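Arm faults out when it reaches into the bottom drawer

Posted by Merkdale_bench, April 25, 2026

Our arm handles the tabletop fine. When it works low in the bottom drawer it trips a force limit and stops dead, 4 times in 29 runs. The log only says error 1098. I've recalibrated the wrist. 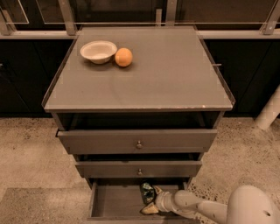
Bottom drawer open, gripper down inside.

The object in the drawer is green and shiny, if that matters. The bowl and the orange on top have never given us any trouble.

vosport

Reboot it. Fixed mine.

putis_lab

A reboot clears the fault but won't cure it. I'd look at your floor height first. If the drawer bottom is set even 2 mm too low in the model, a fingertip presses on the real one and the force climbs until the limit trips.

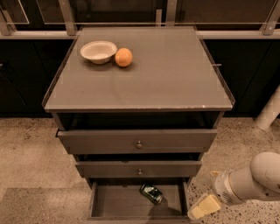
Jog down slowly with the drawer empty, note the height at first contact and put that in. Check the side walls the same way. Shiny objects can also give bad depth readings, so try a matte one. Don't raise the force limit to get past it, and keep hands out of the drawer while the arm is live.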